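Home | Opinion | Archive | Subscribe

Planners Should Be Allowed to Say No
By Chalerm Chareonsuk
April
Reading time: 4 minutes

Most discussion of household robots concerns the arm. Ondolance has argued for some time that the more pressing questions lie in the planning software, and in particular in how it handles a request it cannot safely complete.

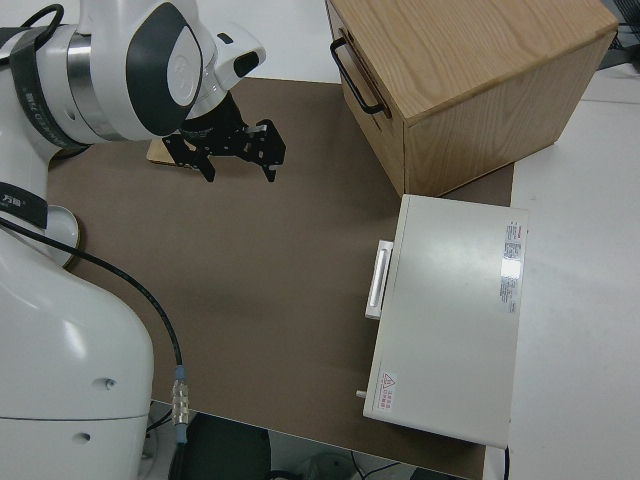 Vol. 19, p. 137

A drawer is a fair test. The planner must find the handle, choose a direction of approach and keep the cable clear of the path. The Brusitz planner, in common use among our members, returns a motion for nearly every request. When its estimate of the handle is poor, it lowers the speed and proceeds. We consider this the wrong default. In our review of 201 logged plans, 19 should have been refused before any motor turned.

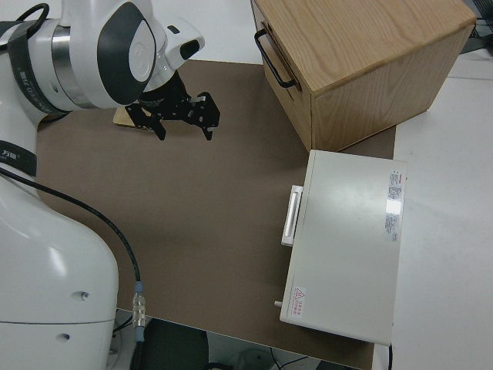 Open gripper over the board, with cabinet and metal box to the right.

A refusal must carry a reason that an operator can read. "No valid plan" is of little use. A message naming the object, the joint limit or the missing view allows the operator to correct the fault within minutes. Bodin adopted such messages in its tooling last year, and the cost in computing time was small.

The case is stronger where two arms share one table, as each planner must account for the other's reach. 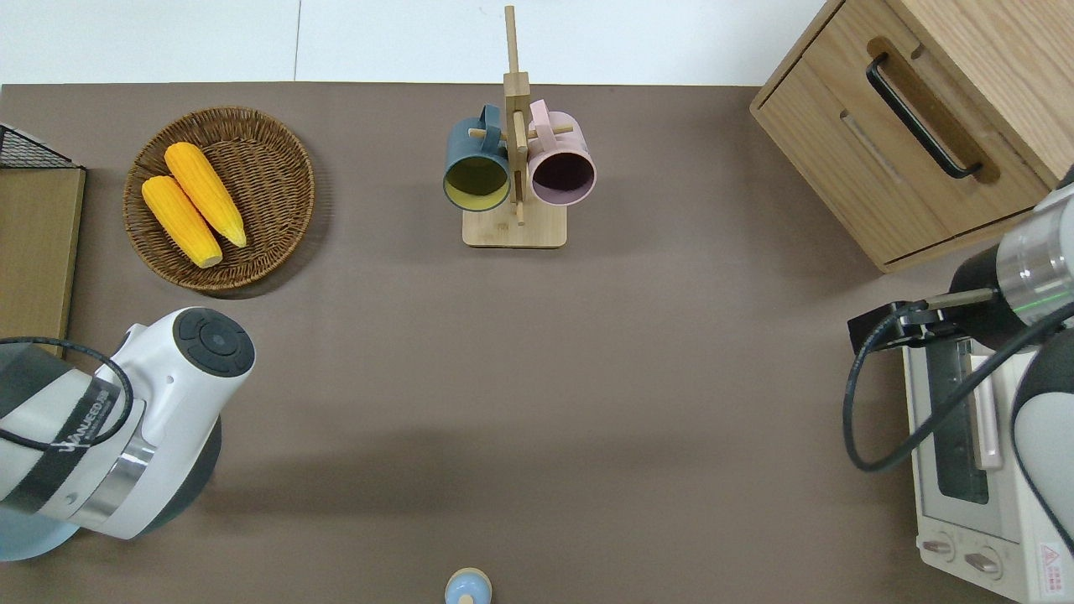
Pulance wrote to us that too many refusals will teach operators to switch the check off. The concern is reasonable. We would answer it by publishing refusal rates with every software release, and we ask our members to begin with the next one.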